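Thu 2 January

Back at the clinic building by nine, though there was not much to do. The heating had been off over the holiday and I kept my coat on until lunch. Razia was in before me and had already sorted the post. Mostly bills, plus a box of leaflets from the printer that should have come before Christmas.

The leaflets are the new ones on coming out later in life. I wrote the first draft of the text in August and have been sick of it for a while, so it was strange to hold it in my hand. The paper is thinner than I wanted. Page three still says "partner or spouse" in one place and "spouse or partner" in the next, which I asked to have fixed. Razia says no reader will mind. She is probably right.

Group met at six. I had expected two or three people on the day after New Year's and we had 14, so we had to bring chairs from the front room. Serena Cirillo led the first half. She asked people how the holidays went with their families, and that took up nearly the whole evening. A man who has been coming since the fall told his sister on Christmas Eve that he is bisexual. She asked whether that meant he was leaving his wife. He told her it did not, and she went back to peeling potatoes. He said he had been waiting for a worse conversation and still felt as if it was coming.

Another member, a woman in her sixties, did not tell anyone anything. She said she sat at the table and listened to her son talk about a neighbor, and decided she would wait. Danish Tarar told her that waiting was fine and that she did not owe the group a report. I was glad he said it. We have had a couple of meetings lately where people seemed to feel they were behind on their homework.
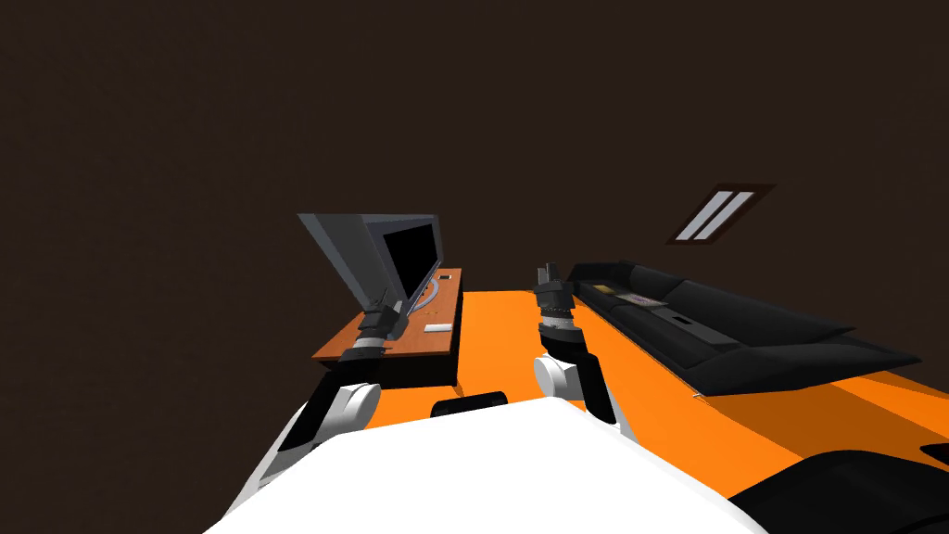

Does a person have to have dated someone of the same sex to know they are gay or bisexual? Most people know from who they are drawn to, and plenty of them know it years before they date anyone at all.

I wrote that down for the question sheet, because it came up again tonight from someone new. He is in his late forties, very quiet, and has only ever dated women. He seemed to think there was a kind of proof he would have to show at the door. Femke Verhoeven talked to him for a good while by the coffee urn afterward. She is better at that than I am. I tend to start explaining things.

The second half was supposed to be about talking to a doctor. We got through maybe ten minutes of it. The main point was that you can ask at the front desk what goes in your chart and who can read it, and you can ask before you say anything else. Several people did not know that. One woman said her doctor had never asked her a single question about who she sleeps with in all the time she has been going there, and she had taken that as a sign not to bring it up. I said it was more likely that the doctor was short on time or shy. We will do the whole topic next month and put it first.

I locked up with Serena. She wants to split the group in two, one for married people and one for everybody else. I can see why. The married ones have practical worries — the house, the kids, what to say and when — and the others sit through it politely. But I liked the mix tonight. The woman in her sixties and the quiet man ended up on the same side of the room, and I think hearing each other did more for them than anything we had planned. I told Serena I would think about it and I will, but I am leaning toward no.

Home late. Þröstur Ingvarsson had left a message about the room rent, which goes up again this month. He was nice about it. I will call him in the morning before I do anything else.

Ate soup standing up. I thought about Dad, who met Mark every summer for the last years of his life and always called him my roommate. I used to be angry about that. Tonight I mostly remembered that he set out two towels for us, and that he asked after Mark on the phone every time, by name.

Need to do: call about rent, send the two corrections to the printer, find the folding table, and ask Danish if he can lead in my place on the weekend I am away.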